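Sorting helper wanted, small accessories

Plendwood buys and sells used jewelry and hair accessories. We are looking for one person to help us with sorting, two days per week, from October. Experience is not necessary, but good eyes and patient hands are.

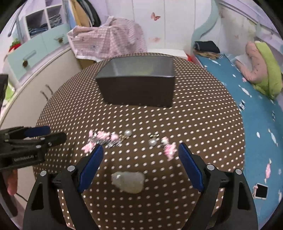

Pearl earrings and pink flower pieces on the sorting table.

You will match the pairs, check the posts and put the pieces in the right box. Each shift is 3 hours. Please write a short letter to Nam-gil Noh at the Plendwood office, Konau Street 64, and tell us which days are possible for you.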